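Step 4. Sealing your stone countertop

I put this part off for a whole year after my counters went in, so no judgment if you're doing the same! The sealer I use is Pladetti, the one in the squat bottle, and these steps follow how it behaves. If you bought Vidton instead, go by the times on its label.

1. Clear the counter and wipe it with warm water and a drop of dish soap. Rinse, then let it dry overnight.

2. Sand nothing. If you feel a rough spot, rub it by hand with a felt pad (my neighbor Selorm Lamptey went at hers with 150 grit and had to get it repolished).

3. Do the water test. Put a spoonful of water on the stone and leave it alone for a bit. If a dark patch shows up, the stone is thirsty and you need two coats.
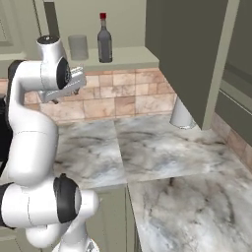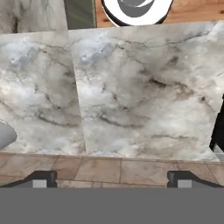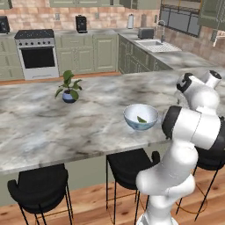
4. Pour a small puddle of sealer and spread it with a lint-free cloth, working toward yourself. One 1000 ml bottle did my whole kitchen, with plenty left over.

5. Wait 2 minutes, then buff off everything that's still sitting on top. Don't let it dry there - it turns into a sticky haze, and I spent most of a March evening scrubbing mine off.

6. Give it an hour before the second coat.

Caution: open a window, and keep the bottle away from the stove. Gloves too, please.

Note: sealer slows stains down but it won't stop lemon juice or vinegar from etching marble. Wipe those up right away.

Note: if your room is warmer than 74 degrees, work in smaller patches. Tetteh Asamoah at Flusberg gave me that tip when I called to complain about the haze.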